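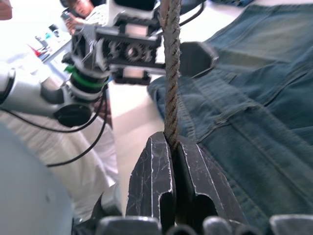
Jan 14, 2024. I still don't buy the 18 percent. Notburga's draft says adding wrist views to the policy input cuts failed rope handoffs by that much over the fixed overhead view alone, and the Plesitz group is already quoting it on their slides. My problem is the background. From the right wrist you get the rope between the fingers, fine, but also half a view of blue jeans with orange-tan stitching, and the other arm's cables looping down the left. A network could key on any of that. The denim seams alone would give it a free ruler.

Went through the Sternach split again. 1,930 episodes in training, 675 held out, and as far as I can tell the held-out ones share clothes and table layout with training. So the test is not much of a test. Dwight says the augmentation takes care of it — maybe, but random crops don't remove a pair of pants.

Proposed to Annick:
Mask everything outside the fingers and rope, retrain, same 2 seeds.
Then swap the cloth and leave the weights alone.

If the gap survives both I will shut up about it. Two seeds is thin anyway. Océane has the spread per seed from the first run and I want to see it before the February write-up.

Open: does "failed" include regrasps? Garnet's labels say yes, the draft says no.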